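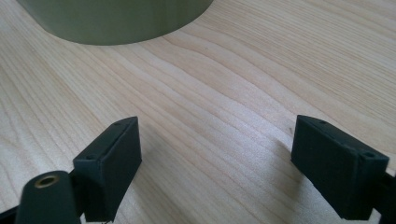 Urncombe Community Dining Room
Furniture and Tableware Renewal: Second Progress Report
Submitted to the Rarmont Fund, 25 February 2024
Prepared by Aldana Mansilla, Project Lead

1. Purpose of this report

This report covers work completed since the first report, submitted in December. It describes the condition of the dining tables, the supply of tableware, spending to date, and the work remaining under the grant.

2. Tables

All of the tables included in the original application have now been refinished and returned to the dining room. The work was carried out by Hosov Joinery under the supervision of Jarlath Carroll. The old varnish was removed, the tops were sanded, and a clear finish was applied. The dining room team had asked for a pale surface with the grain left visible, and no stain was used. The finish has a soft sheen, and small natural specks in the wood were left as they were.

Two tops had deeper burn marks than the initial survey recorded. Mr. Carroll recommended additional sanding in place of a filled repair, and we accepted that advice. The extra labor was charged at the agreed rate and is included in the figures below.

Guests sitting near the windows have commented on reflected light at midday. Blinds are not part of this grant. We have asked the building owner to consider them separately.

3. Tableware and containers

The application proposed a single color family for items that stay on the tables, so that they can be told apart from kitchen stock when the room is cleared. Muted green was chosen. The supplier, Pisharody, has delivered 300 pieces, and 83 remain on order. The outstanding pieces are mostly side plates and small bowls.

Nevzat Çetinkaya, who manages the kitchen, reports that the matte pieces show water marks if they are left to air dry. Staff now dry them by hand before they go back on the shelves. He has also asked that the larger containers be lifted and not pushed along the tables. A notice to this effect has been placed beside the serving hatch, and felt pads have been ordered for the heaviest items.

4. Use of the room

The dining room remained open during the work, with reduced seating. We served 714 meals in the reporting period. The evening sitting was suspended while the last tables were away and has since resumed at its usual time.

Abelardo Herrera has revised the clearing routine. Tables are emptied completely after each sitting, wiped with a damp cloth and mild soap, and dried. Bleach and scouring pads have been removed from the cleaning cupboard. The revised routine adds several minutes to each sitting, and the rota has been adjusted accordingly.

5. Budget

Spending is within the approved total. The additional sanding was met from the contingency line. We request permission to move the unspent delivery allowance to the tableware line, where it would cover replacement of breakages. Mojtaba Khosravi holds the invoices and will supply copies on request.

6. Remaining work

Receive and check the outstanding tableware.
Fit felt pads to the larger containers.
Inspect the table finish after further use and report any wear to Hosov Joinery under the terms of its guarantee.
Complete the guest survey and include the results in the final report.

A decision on the budget request in Section 5 would be appreciated before the final tableware order is confirmed with Pisharody.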